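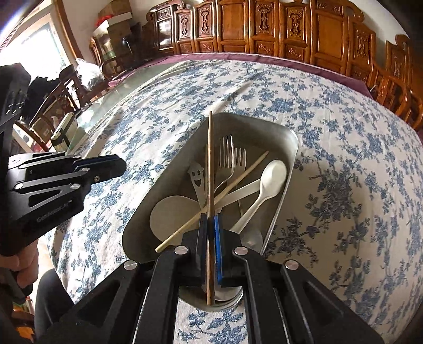
Skiler Community Forums > Add-ons and Extensions > Certification test tool hangs on the upgrade check

By continuing to browse this site you agree to our use of cookies. Accept | Cookie settings

maplekeys

Hi all, hoping somebody has been down this road before me. We wrote a small add-on for Skiler that lets the office folks attach signed delivery slips to customer records, and we'd like to get it certified so our two biggest customers will stop asking when it's going to be certified. I ran the Rainer test tool on it last night. Clean install passes, uninstall passes, permissions pass (that one took me most of October!), and then the upgrade check gets to step 85 of 265 and just sits there. No error, no CPU to speak of. I left it running while I made dinner and it was still on 85 when I came back.

The log's last line is "waiting for schema lock release". Has anybody seen this one?

tubaplayer_ret

Welcome, maplekeys, and congratulations on getting through permissions, that's the one that makes people cry. Step 85 is where the tool opens the old version's tables and the new version's tables side by side. If your add-on keeps a background job alive after the upgrade starts, the job hangs on to the lock and the tool will wait for it until the cows come home. Do you have anything on a timer?

maplekeys

We do! There's a little cleanup job that runs every 2 minutes and clears out half-finished uploads. I never would have thought of it, it's about ten lines of code.
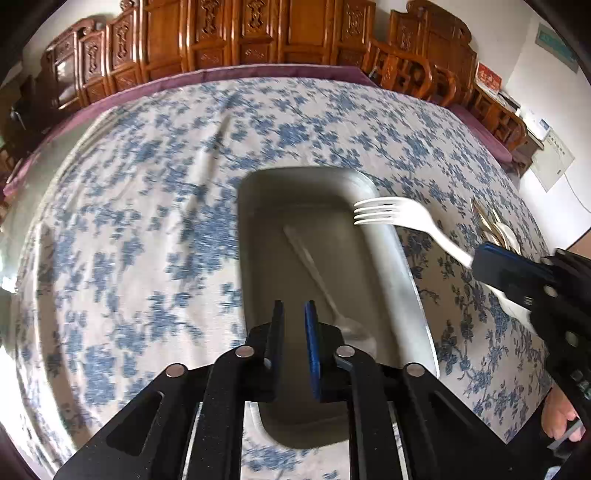
I put a check in so the job stops when it sees the upgrade flag, and I'm running the whole thing again now. Will report back, the early steps are slow on my machine.

gravelroad

I'm going to gently disagree with stopping the job that way. The upgrade flag gets set after the lock is requested, at least in the version we run at Imham, so you've got a small gap where the job can wake up and grab the lock anyway. It'll pass on your desk nine times and fail on the tenth, and the tenth will be the one the reviewers run. Register the job with the scheduler service and let Skiler pause it for you. It's a bit more typing but you only do it once.

tubaplayer_ret

That used to be true, gravelroad, but I thought they moved the flag earlier a couple of releases back? I've had three add-ons through certification using nothing but the flag and not one came back on the upgrade check. I don't want to send maplekeys off rewriting something that's fine as it is.

gravelroad

Fair enough, and you've certainly put more of these through than I have. I can only tell you what I saw, and what I saw was a lock timeout on a customer's system with 1,225 open records in the queue, and me on the phone at 6 in the morning trying to sound calm. The flag was the first thing in our handler. Maybe we were on the older release, I'd have to go dig.

pennywhistle

Popping in from the Marnholm side of things (we host a lot of these add-ons for smaller shops). You may both be right. The flag moved for full upgrades, but for minor updates it's still set late. The Rainer tool only runs a full upgrade unless you tick "include minor path" on the second tab, and it's off by default, which I've grumbled about here before. So an add-on can sail through the tool and still trip over a minor update later on.

tubaplayer_ret

Well, I'll be. I have never once ticked that box. Guess I know what I'm doing this evening, and gravelroad, I owe you a coffee.

maplekeys

Okay, back again! The run with the flag check got past 85 and finished all 265, so thank you, thank you. Then I read pennywhistle's post, ticked the box, and it hung on the first minor step. So I'm moving the job over to the scheduler service after all. Does anyone know if the job name has to match the one in the manifest, or can it be anything?

gravelroad

Has to match, and it's case sensitive. Leave the spaces out too.

Contact the moderators | Terms of use | © Skiler Community Forums | Back to top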